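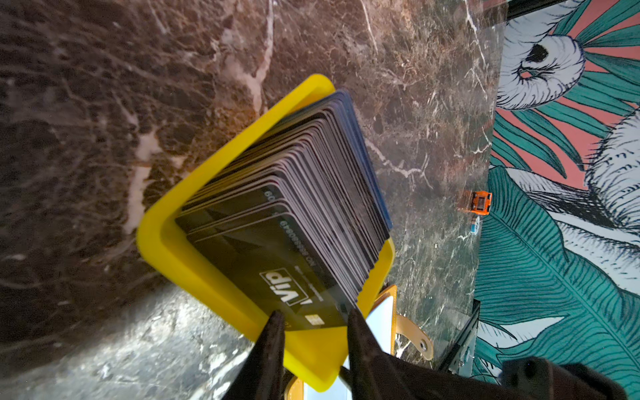
This website uses cookies to keep you signed in and to remember your ticket filters. Accept | Manage settings

Flarska Member Services Help Desk
Ticket 2222: Card holder at Bainbridge front counter, cards jamming and out of order
Opened 17 January 2019 by Lorraine Stockdale, Front Counter
Assigned to: Meinir Vaughan, Facilities and Supplies
Status: Pending requester

Reported issue
The yellow plastic holder for sample and returned membership cards is too tightly packed. Staff are unable to remove a single card without lifting several of its neighbors. The black ViP cards at the front are the most difficult to separate. Two members were kept waiting this morning while a card was located.

Entry 1, M. Vaughan
Please confirm whether the holder itself is damaged. A cracked rim would be handled as a replacement under the Miltell supply agreement. Please also confirm whether cards with a chip are being stored together with cards that have none.

Entry 2, L. Stockdale
The rim is intact and no cracks were found. All card types are stored together. The blue ones have been kept at the back and the black ones at the front since May, but the gray and white ones between them follow no order.

Entry 3, M. Vaughan
Thank you. The holder is not considered faulty. Kindly carry out the following:
Remove the full stack and lay it on a clean, dry surface.
Withdraw all expired cards and place them in the secure disposal envelope.
Wipe the inside of the tray with a dry cloth. Do not use polish.
Return the remaining cards by color, with the printed face toward the front.
Stop filling when a card can be tilted freely with one finger.

Entry 4, L. Stockdale
Completed. The envelope contains 11 expired cards. Removal is easier at the back of the tray, but the glossy black cards continue to cling to one another.

Entry 5, M. Vaughan
A second holder has been requested from the Jalasard storeroom. Upon receipt, please transfer all black cards to it and report the result on this ticket. Cards must not be left on the counter in the meantime.

Recent tickets
Receipt printer feeding blank paper
Key cabinet label missing, Bainbridge
Request for secure disposal envelopes
Counter drawer does not close fully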